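Wisunska blue trash bags, small size, roll pack
Reviewed by Ultan Ó Briain
Rating: 3 out of 5

I bought these in October to replace the Molum bags we had used at the office for years. We have small cans under the desks and one by the copier, and they get new bags at the end of the day. I am most of the way through the pack now and have changed 101 bags out of it, so I think I can say how they hold up.

The box holds rolls with no core. Bags tear off at a perforated line, and the line works. Out of all those bags I had three rip in the wrong place, two of them near the start of a roll where the film was stuck to itself. Opening them is slower. The two sides cling, and you have to rub the top edge between your fingers until it gives. The Molum bags were easier in that respect.
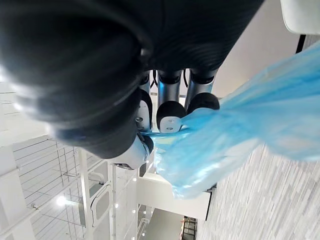 The blue bag held by its twisted neck.

There is no drawstring and there are no tie flaps. You gather the top, twist it and knot it. The film is thin enough that the neck twists down small, so a knot is easy to make if the can wasn't overfilled. If it was, you won't have enough bag left at the top. I stop at three-quarters full.

Strength is fair. Paper, cups, wrappers and lunch containers are no problem. I had one split from a broken plastic ruler and another from a takeout fork, both on the way to the dumpster. I would not put anything with corners in them, and I double them for coffee grounds. 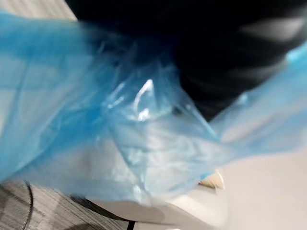 Color was the part I had doubts about. I wanted blue so that the desk trash would not get mixed up with the clear recycling bags, and for that they do the job. They are not very private, though. Where the film is doubled over you get a strong blue, but a single layer goes pale and grayish and you can see through to what is behind it. Anything you would not want read should go through the shredder first — I use a Gira and it's fine.

I paid 59 cents more per roll than for the Molum bags. The Liew ones cost less than either, but they only come in white. I will finish this pack and probably go back to Molum if they bring out a blue.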